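Two Grippers, One Box
By Lungile Visser

Zidstead's test bench is a carton of household goods, and the rule is simple: take out one item, put it back, repeat.

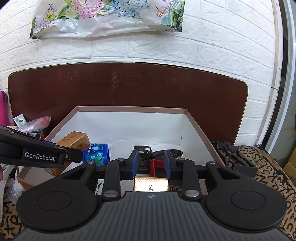 The Adams pads are stiff and close evenly, which suits cartons with square corners. Cukura's are softer and hold curved items better, but they drag on plastic wrap. Each set ran 166 cycles per operator, with 2 operators working in turn.

Almost 46 percent of the failed grasps came from the approach angle – the fingers touched a neighboring item before reaching the target. Pad material mattered less than the team had expected. Linkage play grew slightly on both units and was corrected by retightening the pivots.

The Jurnance controller logged every cycle without a dropout. A longer run, with a deeper carton, is planned for July.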